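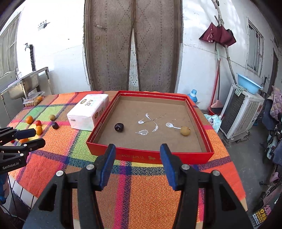 Fruit and hand-held grippers on a tabletop.

Lurnetti Pulls Kitness Release 2506 After Timing Fault in Two-Arm Fruit Handling

Customers asked to go back to the earlier release and keep hands out of the cell until the change is made

Lurnetti has withdrawn release 2506 of Kitness, its motion software for two-arm fruit handling. The company found that the release can lose the timing between the left and right arms. When this happens, one arm may start to close while the other is still moving through the same space.

The fault affects the Berby packing cell when it runs motions built from paired hand-held gripper recordings. Cells that run one arm only are not affected. Cells on any release before 2506 are not affected.

No injuries have been reported. One customer, Massawe, reported a collision between two grippers during a night shift in January. The collision bent a finger on the right arm and crushed a plum. The cell stopped on its own, and the operator pressed the emergency stop as a second step. Massawe took the cell out of service and sent the logs to Lurnetti the next morning.

What went wrong

Kitness takes recordings made with two hand-held grippers and lines them up on one clock. Release 2506 changed the way the clock is set at the start of each recording. If the second gripper is switched on after recording has begun, its clock can start late and stay late. The largest error Lurnetti measured was 30 milliseconds. The error is carried into the motion the arms are given, and the collision check in 2506 reads the same clock, so the check does not see a problem.

With the arms working at opposite ends of a tray, the error has little effect. It matters when both arms reach for pieces that lie close together, or when a piece is passed from one side to the other.

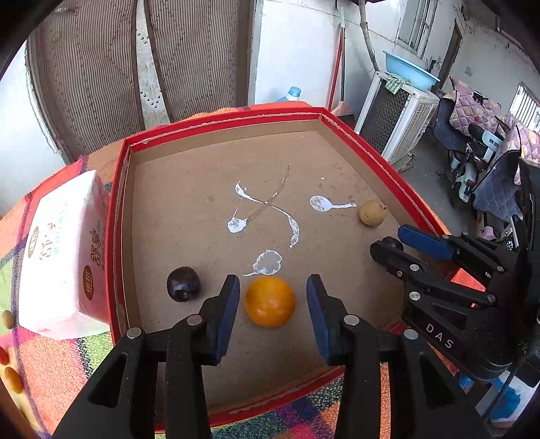
Rocío Montoya said the fault should have been caught before the release went out, and that the test set used for 2506 had too few recordings in which both grippers worked close to each other. She said customers had been right to ask why the collision check relied on the same clock as the motion itself, and that the two will be kept separate from now on.

What customers should do

Stop the cell and lock it out before opening the guard. Go back to the release that was in use before 2506. Check both arms for bent fingers, loose pins and damaged pads. Delete any motion built under 2506 and build it again from the original recordings. The recordings themselves are not damaged and do not need to be made again.

Do not run a two-arm motion with the guard open, even at low speed. Setup staff who normally teach at the tray by hand should wait until the earlier release is in place.

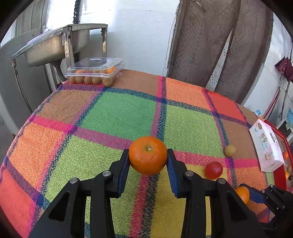
A large orange gripped between two blue-padded fingers.

Lurnetti will send a technician at no cost to any site that cannot make the change itself. Damaged fingers and pads will be replaced free of charge if the damage took place while 2506 was installed.

Testing of the fix

The corrected release sets both clocks again after the second gripper is found, and it refuses to build a motion if the two do not match. So far it has been through 100 two-arm runs on a Berby cell without a timing error.

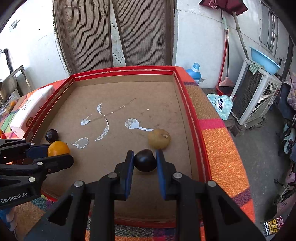
Close work over a single tray makes up the larger part of the new test set. The old set was mostly single picks, with one arm waiting outside. In the new one, both grippers are over the tray together, as when one holds a yellow-orange fruit while a nearly black one is between the pads of the other. Each recording is made twice, once with both grippers on from the start and once with the second switched on late.

The corrected release will go to Massawe first. Other customers will get it after the Massawe cell has run a full week of normal shifts. Lurnetti will post a notice on its support page when the download is ready, and release 2506 will stay blocked for new installs.

Customers who have seen two arms touch, or have found marks on the fingers they cannot explain, are asked to keep the cell logs and contact Lurnetti support before running the cell again.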